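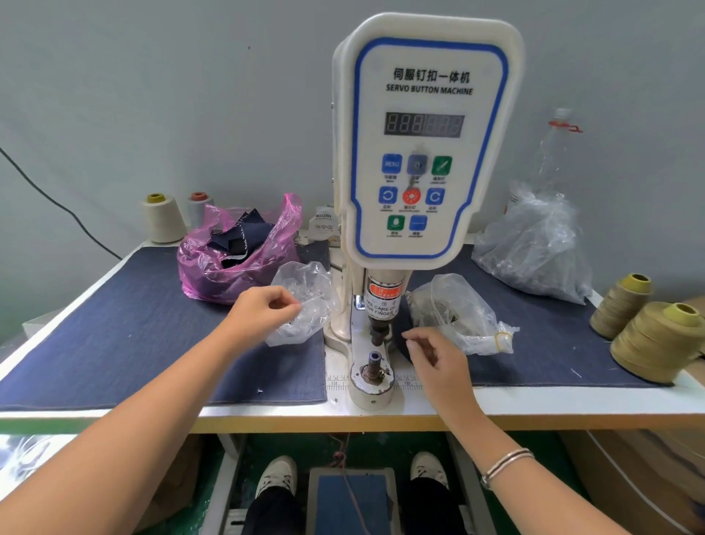

Servo button machine, front panel, on the denim mat.

February, notebook of the uniform transcription group

Started 9:40. Today I continued with the widow's claim of the corporal from Skominthorpe, the thick one. Damilola photographed the whole file last month, 212 pages, and I am now at the second affidavit of the brother-in-law. My aim is still the same: to find what the depot issued to him and when, so we can compare with the clothing book.

The file has two different dates for his enlistment. In the declaration of the widow it is the spring, in the surgeon's certificate it is already the autumn. I think the surgeon copied from the muster-out roll and made a mistake of one line, but I can not prove it yet. Farhad, please look at the roll again when you have time. The name can be under Okeke or under O'Keke, the clerk wrote both, once in the same sentence.

Clothing account, as I read it:
one greatcoat, charged
two flannel shirts, charged
trousers, 1 pair, "lost on the march", charged a second time
blouse — the price is under an ink stain

The stain is a pity. Zsófia tried the blue channel only and the letters came a little better, but the number is still a 3 or an 8. I leave it open in the transcript with a question mark and I do not want that we guess.

Page 15 is interesting. The neighbor says she knew the soldier "by his coat" when he came up the road, and that he wore it at home for years after. The special examiner did not believe her very much. He asks three times who paid for the paper. Her answers are short and I like her.

11:30. Call with Florêncio. He has found a hospital register where our man is entered as bed 339, with fever, and sent back to the regiment after. This agrees with the affidavit of the captain and not with the widow, who remembered a wound. She filed many years later, so for me it is no reason to doubt the rest of her story.

Numbering: the certificate number in the index card ends in 707 but on the jacket of the file the last figure is torn. I used the card.

To do
Ask Fatima for the marriage record, the parish copy and not the typed one.
Check spelling of the witness, Jatimano or Jatimana.
Upload pages 1 to 90 to Orkutside. Zsófia has the password.
Second reading of the clothing account by somebody who is not me.

Stopped 4:15, in the middle of the examiner's letter, at "the claimant bears a good name in".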